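4. Table setup and first hand-held runs

Rev. 29/01/2020, Hagos. Replaces the old section 4, throw that one out. Lemlem's wiring notes are still section 3, do those first.

4.1 Before you start

You need: the pair of Giltero hand grippers, both cables, the gray board, the wire rack, the rectangular container and the round bowl from the green set. Laptop with the Jamitz logger on it. Tape.

Shop table only. Tried it on the workbench, too high, your wrists give up in ten minutes.

CAUTION: Grippers unplugged while you mount the plates. The jaws close when power comes on. Ask Gerardo about his thumb.

4.2 Mounting the plates

1. Jaws facing away from you, plate on top.
2. Two screws per plate. Start both by hand, then tighten. Don't crank them, the printed bosses strip.
3. Wiggle test. Any play at all, take it off and redo it.
4. Same again for the other hand. Left and right are marked inside the handle, not on the plate.

Note: if a boss is already stripped, spare handles are in the Hustora bin. Print file is on the shared drive, 77 percent infill. Lower than that and they crack.

4.3 Board and rack

1. Board flat on the table, between the rails. Push down on the corners. If it rocks, shim it with card.
2. Rack on the far half of the board. Leave the near half clear, that's your working space.
3. Container on the upper shelf, in the middle, long side facing you.
4. Bowl on the near half to start. Anywhere you can reach without leaning.
5. Run the gripper cables down past your hands and off the table. Never across the board. A cable dragging on the rack will shift it and the whole run is junk.
6. Cords on the floor behind the table: push them back, leave the power strip where you can reach the switch.

CAUTION: Keep your feet off the cables. Mekdes pulled the logger laptop down in June that way.

4.4 Running a pass

1. Plug in right gripper, then left. Wait for the click from each.
2. Squeeze and release both triggers fully, twice. Logger should show the full range. If it stops short see 4.5.
3. Start the log. Hands still until the counter moves.
4. Pick up the bowl by the rim. Right hand does the lifting, left stays open and low over the near edge, ready to help.
5. Go slow over the board. Keep the bowl close to level if you can, a bit of tilt is fine.
6. Put it on the shelf you picked for that pass, open the jaws all the way, back straight out. Don't twist on the way out, the tips catch on the wires.
7. Both hands back over the near edge. Stop the log.

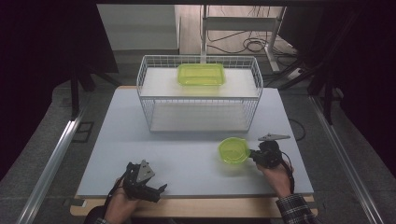

Fig. 4-2. Bowl in the right gripper, left one open. Container on the upper shelf.

Log files should come out at 1,896 lines or more for a full pass. Shorter than that, the logger dropped something, delete it and go again. Don't rename files by hand, the Xu script sorts them by the name they come with and it gets confused very easily.

Switch between the upper and lower shelf as you go. Not ten of one and then ten of the other. Write the shelf on the sheet right away, you won't remember later.

4.5 If something's off

Jaws don't close all the way: grit in the slide. Blow it out, dry. No oil.

Jaws jump or chatter: cable half in. Unplug, push it home, repeat steps 1 and 2 of 4.4.

Error 261 on the logger: left and right are swapped. Stop the log, swap the plugs at the laptop end, restart. Leave the gripper end alone.

Bowl slips out: you're too high on the rim. Go lower, squeeze a bit more. If it still slips check the pads, they go shiny after a while. Light sandpaper.

Rack creeps back a little each pass: tape the feet to the board. Small peices, so it comes up clean.

Plate works loose mid run: stop. Dont hold it on with a finger, the angle will be wrong for the rest of the file.

4.6 Packing up

Log off first, then power. Grippers go in the foam jaws open. Coil the cables loose, no tight bends near the handle, Kgomotso has resoldered the right one already and would like not to do it again. Board and rack can stay out if you're back on it tomorrow, otherwise on the shelf by the door.

Section 5 (moving the passes over to the arm) still to be written.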